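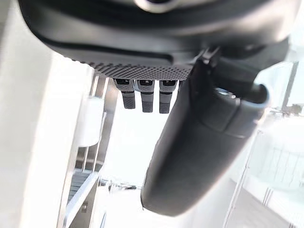
Ditska is a table of soil notes from allotments and back gardens, kept by me and a handful of friends who can't leave a trowel of earth alone. It's mostly about what stays in the sieve and what falls through, and then how the beds did afterwards. If you've never bothered with sieves, a fine sieve does its job with holes set close together, and a coarse one is the same idea with far bigger gaps. We use both, and the table always tells you which (well, nearly always, see the grumbles further down).

What's in it

One file, soil.csv, with 2,000 rows. Each row is one trowelful from one bed. There are 7 columns:

bed: the name we call it by, so expect things like "behind shed" and "Nelli's beans"
garden: a number from 1 to 6
sieve: coarse or fine
kept: weight left in the sieve, in grams
passed: weight that went through, in grams
worms: yes or no
remarks: anything at all, often rude about slugs

There's also a file called beds.txt, which says what was growing in each bed and which way it faces. I wrote it from memory one evening and then went round with a compass and had to redo half of it.

How we did it

Dig down to the depth of the trowel, tip the soil on a tray, let it dry indoors, break up the lumps by hand, sieve, weigh both piles. Atif Jatoi dries his on top of the boiler and I use the windowsill, so mine takes ages! We shake for as long as it takes to hum one verse of whatever you like. I know, I know. Siiri Ruotsalainen wanted a kitchen timer and she was right, and rows from garden 4 (hers) are timed properly.

Everyone used kitchen scales. Ataberk Karabulut's only show whole grams, and his rows are left as he wrote them down. Please don't go adding decimal places.

Things that are wrong with it

Garden 2 has 10 rows with an empty sieve column. Rain got into the notebook. I could guess them from the weights, but I'd sooner leave them blank.

"Worms" means somebody saw a worm while digging. It doesn't mean there weren't any if it says no, particularly in the rows where Esko Pesonen was digging, as he goes at it like he's late for a train.

The kept and passed weights don't add up to the same total from row to row. A trowelful is whatever came up on the trowel. Work with the share that passed and you'll be fine.

Stones bigger than a thumbnail were taken out before weighing in gardens 1 to 3 and left in for the others. We only noticed when Nelli Lappalainen asked why her soil looked so dreadful next to mine. Her carrots are better than mine, by the way.

What you can do with it

Anything you fancy. Nelli used it to decide where to put her parsnips, and I've been drawing little charts on squared paper. I wouldn't use it to say anything grand about the soil of a whole district, and please don't use it to sell compost.

The beds are named but the addresses aren't in there, and I'd like to keep it that way. If you work out whose garden is whose from the remarks, keep it to yourself and bring cake.

Changes

15 July 2018: first proper version. Fixed the spelling of "clay" in more places than I'd like to admit, took out a shopping list that had got into the remarks, swapped kept and passed for the rhubarb bed.

Next lot goes in at the end of August, once Esko has found his notebook. Corrections are welcome, just tell me the bed and the row.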